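Skullow's "Sort Before You Store" scheme wants your kitchen drawer. Does it work?

Residents are being told to spread it all on a cloth first
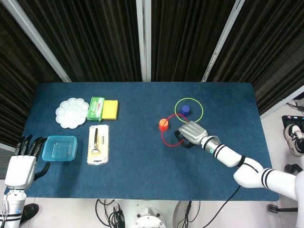
Two circles and a dark blue cloth

SKULLOW – The town's newest answer to household clutter is a table, a cloth and a pair of overlapping circles. Whether that amounts to a program worth paying for is a fair question, and the people behind it had only part of an answer on Monday.

The scheme is called Sort Before You Store. It comes from Wadard, a home storage firm that until this fall mostly sold shelving, and it is being offered at the Nirkard community hall through the end of October. Sessions last 24 minutes and cost $14. For that, residents bring in the contents of one drawer, lay them out and decide what goes back.

The sample table has the kind of things that end up in any drawer: a yellow sponge, a flower-shaped paint palette, a razor still sealed in its package, a light blue food container with nothing in it. There are two bottle caps as well, one orange and one dark blue. The dark blue one is in the yellow-green circle. The orange one is just outside the red.

According to the leaflet, the red circle is for items you used in the past month and the yellow-green one is for items you "can name a use for." Anything left on the bare cloth is supposed to leave the house.

That raises the matter of the overlap. The circles cross slightly, and the leaflet does not say what to do with something placed where they meet. Wadard said in a written statement that the shared area "invites reflection." A resident with a drawer full of batteries and takeout menus may want something firmer.

It also raises the matter of the sponge. By the scheme's own rule, a sponge lying outside both circles is headed for the trash, along with the unopened razor. Few households would call either of those clutter. Asked about this, the firm said the table shows a sort in progress and should not be read as advice.

Size is another problem. Both circles are thin rings that suit a bottle cap nicely. A food container is a different story, and the leaflet has no instructions for saucepans, extension cords or the bag of other bags that most kitchens keep somewhere.

Claims and costs

Wadard says its method can clear a drawer for good. The claim rests on a trial it ran with households on Tesfamariam Street, and the firm has not released the results. It would not say how long it waited before checking the drawers again. Anyone who has cleaned out a drawer in January and looked at it in March will see why that matters.

The town has put $2,000 toward the sessions, which covers the hall and the printing. Residents who attend are also handed a price list for a home kit, made up of a cloth and 2 rings. The kit does the same thing as a towel and some string, and the firm did not dispute this when asked.

None of this makes sorting a bad idea. Putting everything on one flat surface does make it harder to ignore the third can opener, and a plain cloth is easier to look at than a crowded counter. People were doing it on their beds and kitchen tables long before there was a leaflet.

The town says it will decide on further funding after the last session. It has asked Wadard for the Tesfamariam Street results before then. The firm says it is preparing a summary.

Sessions at the Nirkard hall start at 2 p.m. and can be booked at the front desk. Bring one drawer only.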